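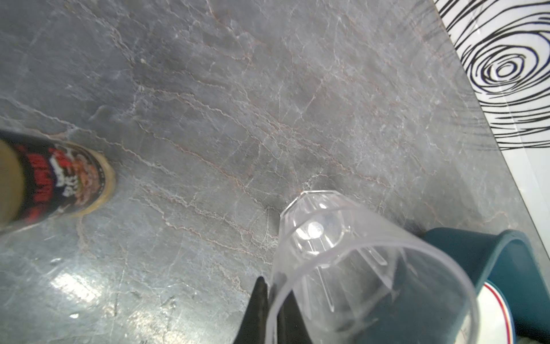 Work on the Grendier biography has moved from the family papers to the stage years, and the first half of the manuscript is drafted. It now stands at 284 pages, covering the actor's childhood in Pevby, the two years of drama school and the early touring seasons. The chapter on the family business took longer than planned. Grendier's father cut and sold stone, and his order books had to be read before we could date the move to the city. They list slabs by color and veining, including a gray marble crossed with white and rust-pink veins, much like the countertop shown with this report. That chapter is finished.

The Carbone archive gave us access to 49 letters between Grendier and his first agent. We have transcribed 38. The rest are in poor handwriting and will be done by July. The letters correct the usual account of why he left the Gasov company: his contract ran out in the spring and he did not ask for a new one.

Two interviews had to be put off and are not reflected in the draft. Travel spending is under budget, and copying fees are over. We ask to move the unspent travel money to cover photo permissions for the film chapters.

Next period we will draft the chapters on his first screen roles and send the opening section to the outside reader.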